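Come help our housekeepers boss a robot around (Hilville, paid, starts in June)

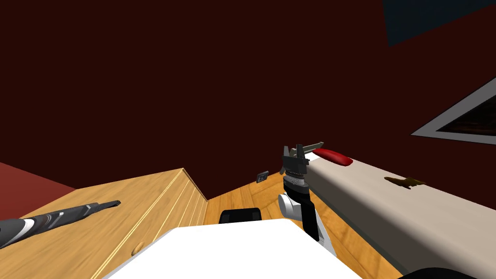

Will the robots be taking over the housekeepers' jobs?
The housekeeping crew stays the same size, with the same hours, and that's written into the agreement we all signed in the spring. What changes is which parts of the shift people spend their time on, and that's the bit we need you for.

Hi! I'm Iraís Medrano and I run the housekeeping floor at Brosodby, the long-stay apartments out on the Arriaga side of Hilville. We have 32 furnished units, a crew that mostly knows each other's kids by name, and as of this year a two-armed robot that is learning to tidy up after guests. It does a lot of its practicing in simulation, in pretend rooms with cabinets and counters and stuff left lying on them, and then we find out how much of that carries over to a real unit on a real checkout morning (some days more than others).

I'm looking for 5 people to join the trial. You'd be working next to our regular crew, half the shift on normal room turnover and half on what we've started calling "minding." Minding means you set the robot going on a counter or a cabinet top, keep an eye on it while you do the bathroom, step in when it gets stuck, and then tell us what happened in your own words. I don't want engineer words! "It kept going for the spoon and giving up" is a perfect report.

I should say what it's been like so far, because I'd want to know. Ritva Partanen has cleaned here longer than I've been in charge, and she was not a fan. Her complaint was that watching a machine is more tiring than doing the job, and she was right, so we cut minding down to half a shift and never the last hour. Duván on the evening crew likes it because his shoulder gets a rest from all the reaching. Both of them will be training you and they'll give you two very different speeches.

What also changed, and I didn't see it coming, is the talking. Used to be two people on a unit and you'd chat the whole way through. Now one of them is often next door with the robot. We moved the coffee break to 10:30 so everyone gets it together, and I'd love more ideas from you on that.

Who I'm after: anybody who can be on their feet for a shift and isn't shy about saying something doesn't work. Cleaning, hotel, home care or kitchen experience is great. No computer background needed. You do have to be 18. English or Spanish is fine, and reports can be in either one.

The details: 30 hours a week for the whole trial, same hourly rate as our regular crew, plus a $3,000 completion payment if you stay to the end. Training is paid. We're closed for turnovers on Sunday so you'll always have that day. Bokent, the company that writes the robot's software, gets your reports without your name on them, and they don't get a say in your schedule or your review. Those stay with me.

To apply, stop by the front office and ask for Rutilio Valdovinos, or leave a note with your phone number and a couple of lines about the messiest room you ever had to deal with. A resume is okay too but I'll read the messy room story first. I'm calling people back in the afternoons, after 2, so please pick up if it's a Hilville number you don't know!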